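We use cookies to remember your reading position and font size. Accept | Settings

Chapter 3
Where Does It All Go? Storage and the Habits of a Household

Posted March 25, 2020, by the Lill Open Textbooks editorial team

Most of us were never taught how to put things away. We picked it up from whoever raised us, and we carried it off to our first apartments along with a box of mismatched forks. So before we get into shelf depths and cupboard heights (and we will, in Section 3.2, at some length), I'd like you to think about the place where you live now and the path your keys take when you come through the door.

In the last chapter we looked at how rooms in the old row houses of Trakthorpe were divided up, and how little of that space was set aside for keeping things. A typical house there had one cupboard under the stairs and a shelf in the kitchen, and people managed, mostly by owning less. The newer apartments at Plerberg have closets in every bedroom and still the halls fill up with coats and bags. I find this endlessly interesting, and I hope by the end of the chapter you will too!

The chapter leans on the Kilten household survey, in which 495 households kept a diary of lost and misplaced items from the start of November. Each diary ran for 34 days. You'll find the blank form at the back of the book, and your instructor may ask you to keep one of your own. Be kind to yourself when you do. A tired person at the end of a long day drops the mail wherever there is a flat surface, and a good storage plan has to make room for that person as well as for the one who tidies up on Saturday morning.

We'll start small, with containers that stay out in the open: trays, racks, bowls, hooks.
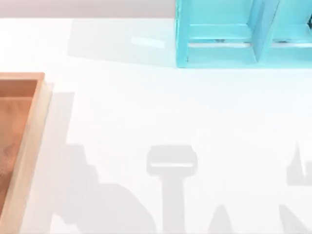

One of the Kilten diarists wrote in the margin that she had bought closed boxes for everything and then spent the next two weeks opening every one of them to find the scissors. She went back to open storage in the kitchen and kept the lids for the attic, and she added, a little crossly, that labels only help if everybody in the house reads them.

Her note raises the question that runs through the whole chapter, which is how much you need to see in order to remember what you have. Some 20 percent of the diaries mention buying a second copy of something already in the house, usually tape or batteries. Keep that in mind as you read Section 3.1, and have a pencil handy for the floor plan on page 52.

Contact Lill Open Textbooks | Copyright 2020 | Back to top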